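Gathering Demonstrations for a Learned Policy
Notes for session 2, 6th May
Oisín Keogh

Last time we finished with a policy that could copy a reach and then fell apart the moment the start pose moved. Today is all about the examples themselves, which I think is the best part of the course. You get to watch your own habits turn into data!

What one example contains

An episode is one attempt at the task from start to stop. It holds the wrist camera stream, the joint positions, the gripper opening and the command sent at each step. The label is the command. So if you hesitate over the handle for a while, the hesitation goes in as well, and the policy will learn to hesitate with great enthusiasm.

The shared set for this course is called Pondia. It has 482 episodes so far, of which 39 are set aside for testing. Please don't train on those 39, even "just to check something." The recording tool is Kamine and the review tool is Brophy. Both are installed on the lab machines.

Looking from the wrist

Spend five minutes with the wrist view before you record anything. The arm's own hardware takes up a big share of it, fingers and wiring included, and what is left over is whatever the arm happens to be facing. Tilt the wrist and the corner seam between two walls turns into a strong diagonal. A person reads straight past all this. A network has no reason to, and the circles on the wallpaper are just as available to it as the object you care about.

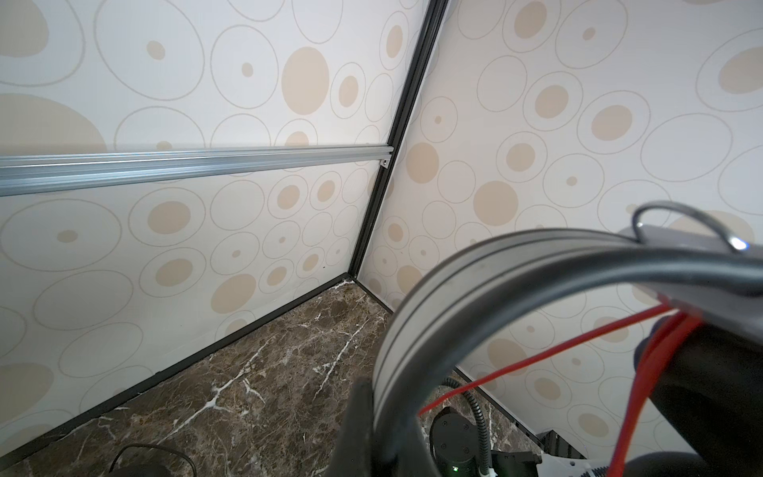
Varying the background

If every success in your set has the same patch of pattern behind the gripper, the policy can use the pattern as a landmark. It will look brilliant right up to the day we swap the panels. (Group 2 last year had a lovely demo and then one of these afternoons.) Change where the arm starts, which way it faces and how far the wrist is rolled. Change them between episodes and keep each episode itself smooth.

The same goes for light. Record some episodes with the blinds down.

Recording, step by step

1. Home the arm and open a new session in Kamine.
2. Check that the wrist stream and the joint log share a clock. Kamine shows the offset in the top bar.
3. Place the object somewhere you did not place it last time.
4. Start recording, pause for a breath, then move.
5. Finish the task, open the gripper, and stop recording before you drive home.
6. Mark the episode good, failed or discard. Failed means a real attempt that missed. Discard means a bumped table, a frozen stream, a phone call.

Keep the failed ones! We use them in the session on recovery, and there are never enough.

How many?

Each group should aim for 300 episodes over the month of May. That sounds like a lot, but once you find a rhythm they go quickly, and swapping operators keeps everybody fresh. Two operators with different styles also give you a wider spread of paths to the same goal. Write the operator's initials in the session notes so we can split by person later.

For next time

Open ten of your own episodes in Brophy and scrub through them with the wrist view and the gripper trace side by side. Find one where the command and the picture seem to disagree by a step or more, and bring it along. Read the Previco handout on time alignment first, sections 1 and 2 only.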